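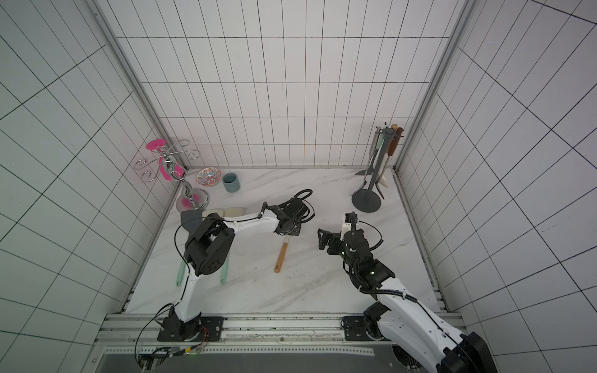

White tiles, thin black grout and a faintly veined floor.

My grandmother's kitchen in Lastau was tiled to the ceiling, and every September, once the plums were in and the jam was safely put away, she scrubbed the grout with a nailbrush and sang while she did it. I thought all grown women did this. I have since bought a house of my own and can report that they don't, or at least I don't, and my grout shows it.

So I went to see Ustyna Didenko, who has been laying tiles in Havell for 20 years and was kind enough to give me tea and most of an afternoon. She likes a dark grout with a white tile — "it forgives you", she told me — and she can't bear a joint that wanders. Her last big job was a bakery, 887 tiles, with 12 of them cut round one awkward pipe that she still talks about rather bitterly.

She seals pale floors twice and washes them with plain warm water and a drop of soap, never vinegar, which eats into marble. My grandmother swore by vinegar, of course, and I hadn't the heart to mention it over the second pot.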